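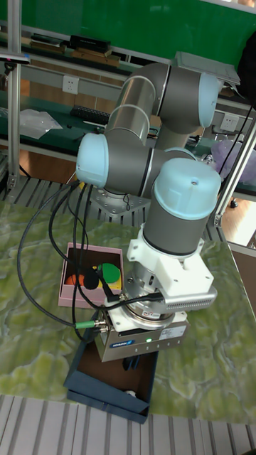
Marbled tabletop, green and cream.

November
By Eugénie Coste

Lirnar Table Wax, 110 g tin

Okay, the wax is back in stock! We ran out in the summer and I got so many emails that I started keeping a list on the back of an envelope, and if you were on the envelope you should have heard from me by now. If you didn't, write again, my handwriting is terrible.

For anyone new: Lirnar is a soft paste wax for tabletops. I started selling it because I was using it on my own kitchen table, an old thing with a linoleum top that came out of a school in Ilthorpe, and people who came for dinner kept asking what I put on it. It works on linoleum, sealed wood and most painted tops. I wouldn't use it on raw wood (it goes in patchy and you'll spend a whole weekend chasing the patches) and please keep it off glass, where it just smears around and makes you mad.

The tin holds 110 grams and comes with two cotton cloths, one for putting the wax on and one for buffing. The lid is a twist lid now. The old press-on one was a pain and I broke a nail on it every single time, so I asked the Poulain people to change it and they did, bless them. Same wax inside, same faint orange smell that's gone by the next morning.

How I use it

Wash the table with plain soapy water and let it dry all the way. I do this before bed. In the morning, take a dab on the cloth the size of a hazelnut, which will look like way too little, and rub it in small circles until you can barely see it. Do a section at a time. Leave it 60 minutes, then buff with the clean cloth. If your cloth drags, there's too much wax on there, so turn it over to a dry side and keep going. A second coat is nice on a table that's had a rough life. Mine gets one coat in spring and another when the heating comes on.

It's a low sheen, closer to an eggshell than a mirror. If you want a high gloss this is the wrong tin, and I'd point you to the Gretovar liquid polish, which I also carry and which my sister swears by. Just don't put one on top of the other. I tried it on a side table and ended up with something like the bottom of a fish tank.

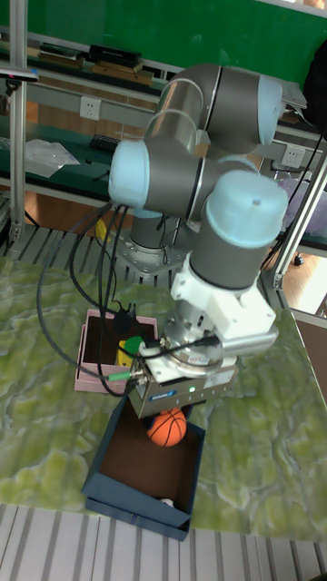

Ludivine Brunet wrote on Sunday to say she'd had her tin for two years and the wax had gone hard around the rim, and was it ruined? She'd also put a hot casserole straight down on a waxed top and got a cloudy ring, and wanted to know if she should strip the whole table or just live with it.

Not ruined at all! Stand the closed tin in a bowl of warm tap water for a bit and it softens right up. Don't microwave it, it's a metal tin. For the ring, try a tiny bit of fresh wax on just that spot, leave it, and buff hard. Mine have mostly come out that way. The wax helps with splashes and crumbs and the daily wiping, but it won't stop heat, so use a trivet.

Odds and ends

Ships in a padded envelope, or in a box if you order more than one tin. Extra cloths are sold separately, though an old T-shirt does the job fine. You can send a tin back within 60 days if you don't get along with it, opened is okay, just wipe the lid so it doesn't glue itself to the envelope.

Bigger tins: I've asked. Poulain says maybe in the spring.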